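Notebook, handheld bench
March, open house, writing this up around 6 pm with my shoes off

Doors opened at ten and I was still taping down the extension cord when the first family came in, so the morning started the way these things always start. Roswitha had told me to have everything laid out the night before and I had every intention of doing it, and then I spent the evening chasing a sync problem on the Katutetti laptop instead (fixed, see the previous page, it was the clock again). Anyway we were up and running by twenty past, and I don't think anyone minded the wait, they were all next door watching the Tallell arm stack cups.

Visitor count from the clicker at the front door was 351, which is a good deal more than last spring. I'd guess only a portion of them made it back to our corner, but it felt like all of them by lunchtime.

What we showed: the hand-held gripper on the white table, with the soft toys, and people taking turns picking something up and setting it down again while the laptop drew the path on the big monitor. Roswitha Kleinschmidt gave the short talk on the hour and I stood by the table and helped with the handles. She has gotten very good at that talk. She keeps it to a few minutes and puts the gripper into somebody's hand early, and that changes the whole mood - people stop looking at the slides and start asking real questions.

Things people asked, while I still remember them:

Why not just teach the robot with a joystick? (We got this one over and over. I ended up letting people try the old joystick on the demo screen first and then the gripper, and after that I hardly had to say anything.)

Does it matter if you're left-handed? A lovely question from a girl of maybe nine, and I didn't have a proper answer for her. Our recordings are nearly all from right-handed people, because we are nearly all right-handed people. I wrote it on the whiteboard and I'd like it to stay there until we've done something about it.

How many tries does it need? I told them our current set for the toy task has 3,072 clean recordings in it, out of 3,410 total, and that the rest were thrown out for one reason or another. A retired gentleman who used to work in a bakery wanted to hear every one of those reasons and we had a very nice twenty minutes. He thought we were too strict about dropped objects. He may be right! A drop followed by a good recovery is worth something, and we've been tossing those out with the tracking failures since the beginning. I want to bring that up at the next group meeting.

The man from Beritz came by after lunch with two colleagues and stayed much longer than he'd said he would. They pack gift boxes, lots of soft and odd-shaped stuff, and he wanted to know about grip width more than anything else. He opened and closed the fingers over the table for a good while without picking anything up, just getting the feel of it.

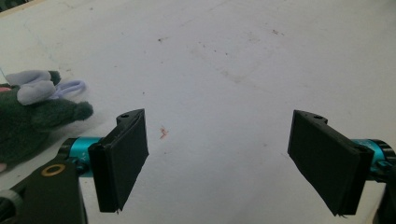
He asked if we could record on their site for a day, and Roswitha said yes in principle, so I've promised to send him the checklist. Need to ask about their lighting. Ours is so even in here that I worry we've spoiled ourselves, and a packing hall is going to be another story entirely.

Small notes for whoever sets up next time:

- Finger pads should be looked over before any public day. Put a spare pair in the kit box, and the little screwdriver too, please, I had to borrow one from Rosenthal's stand.
- Wipe the table before we open and again at noon.
- Kids squeeze hard. They don't mean any harm by it, but the grip readings from today should stay out of the training set. I've put the whole day in its own folder and marked it "visitors".
- The monitor wants to be higher. Anyone past the second row was looking at the back of somebody's head.
- Three of us at the table would be plenty. Two was a stretch, and I didn't get a sandwich until half past two.

We had 3 laptop restarts over the day, all of them in the afternoon, and I suspect it was simply getting warm under the table cloth. Will try it with the cloth pinned back before I go hunting for anything cleverer.

Roswitha is already talking about doing it again in the fall with a two-handed task, folding maybe. I said I'd think about it, and I suppose I've been thinking about it ever since, so that's probably a yes. Folder copied to the server, battery packs on charge, joystick still needs to go back upstairs.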